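Workshop tips: keeping your hands (and your temper) when an arm joins the bench

I have been re-covering and repairing chairs at the Akpan workshop for longer than I care to admit, and when the first robot arm was talked about I went home and told my husband I would be out of a job by December. Well, I am still there, and so is everybody else, though the days do feel different. Several of you at Zusstead have written to ask how we manage, so I've gathered up what we have learned. Help yourselves to whatever is useful.

Start with the dull jobs. Heather Gourlay, who runs our finishing room, asked us each to write down the things that made us sigh. Mine was checking seats for stray bits and bobs before a chair goes out. You would not believe what gets left on an armchair in a busy shop - chalk, tape measures, half a packet of biscuits. Up to 165 chairs can come through in a busy month, and all that bending had done my back no favours at all.

Try it on the screen first. Tanko Bako makes up a simulated room for every new job, and we gather round with our tea and say what looks wrong. I thought this was playing games until I saw how many silly mistakes it saved us on the floor, and it costs nothing if the pretend arm knocks the pretend chair. Ask the people who do the job by hand to sit in. Bujar has never touched a computer willingly in his life, and he is the best of us at spotting a bad reach.

Picking a small thing up off a soft seat is the job we go over most with new starters.
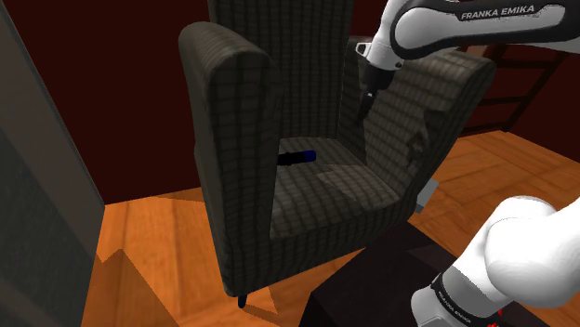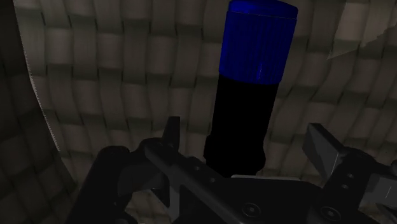 Simulated pick-up job: the wingback chair with the arm over it, then the blue-capped cylinder between the gripper's fingers.

Think about the arms of the chair as well as the seat. A wingback is a deep thing and the robot has to come in over the side, so leave more height than you think you need. Bujar Kos likes to run his own hand along the route first, slowly, and if his elbow catches then he asks Tanko to lift the path a little.

Watch out for dark things on dark cloth. Black on a grey-green check is a trial for my eyes on a winter afternoon, and Tanko tells me our camera has trouble with it too. We put a second lamp on the far side of the bench and things improved a good deal. Move the lamp before you start fiddling with the settings!

Keep one person in charge of the stop button, and say the name out loud at the start of the shift. With us it is usually Welington Vieira in the mornings. Swap after two hours, as watching is more tiring than doing.

Don't let your hands forget. This is the one I feel strongly about. We each keep five chairs a month that are done wholly by hand, from stripping to the last tack, and the new ones learn alongside us. Titilayo Ogundipe came to us from Bastmont, where they had stopped doing this, and she said it took her ages to get her feel for webbing back.

Talk about the hours early on. The time I used to spend bending over seats now goes on pattern matching and on ringing customers, and I was glad to be asked which I would prefer. Some of the others were less keen on the telephone, so we shuffled things about until it suited.

Last of all, keep a notebook by the bench. Ours has a page for grumbles and a page for odd noises, and Tanko reads both on his way to put the kettle on.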